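Simulation trials and the washroom guidance: frequently asked questions

Who wrote the guidance?

Grarkari did, after Modedier asked for written rules before letting any cleaning robot into its washrooms. Bettencourt runs the simulated trials. We edit this page and have no stake in the robots, which may explain the tone.

Does a pass in simulation count as a pass?

No. Under the current draft it counts as permission to ask for a real trial. Some suppliers would like it to count for more. We have yet to see a good argument.

What does the basic task look like?

A fixed arm, a toilet tank and a few things left on the lid. The rules ask for mixed shapes and at least one item that is awkward to grip. A spray bottle does nicely, with its narrow neck and a trigger head that sticks out.
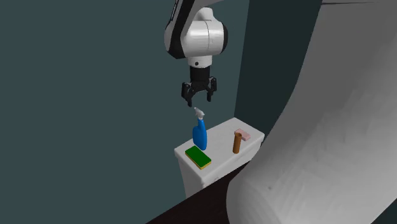 Any fool can pass on four tidy objects, a reader wrote to us in March, and what he wanted to know was who decides how untidy a real washroom is. Fair point. The draft says "typical clutter" and leaves it there. We have asked for a proper definition twice.

How many runs are needed?

900 per task, with the starting positions changed each time. Skorneck argued for fewer. The number sounds impressive, but 900 runs on one model of one room still only tell you about that room.

What counts as a failure?

Dropping an item, knocking over a neighbour, or touching the tank with anything harder than a fingertip pad. A stop of more than 10 seconds is logged as a failure too. Suppliers must hand over every log, including the bad ones. Before this rule, we mostly got the good ones.

Where should the arm be mounted?

On a base that can't shift, with the whole reach checked against walls and fittings before the gripper goes near anything. Reaching over a toilet from one side is allowed. Record the base position with every run, or the results can't be compared.

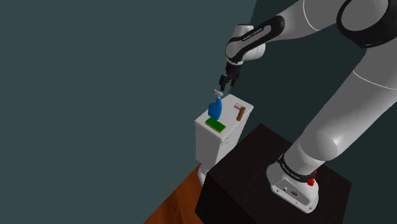 But my bathroom hasn't got room for a pedestal, so what use is any of this to me? asked another reader. Not much, at present. The rules cover fixed arms only, and homes are outside their scope whatever the brochures hint at.

Are soap and sponges treated as hard objects?

In most simulations, yes, and this is our biggest complaint. A real sponge squashes and real soap slides. Section 3 now makes suppliers state which objects were modelled as rigid. It doesn't make them do anything about it.

Can a person be in the room during a real trial?

Only behind the marked line, with a stop button in reach. Nothing in the simulated results changes that.

When will the next version come out?

Grarkari says January. There were 22 open comments when we last looked, and the one on clutter was still among them.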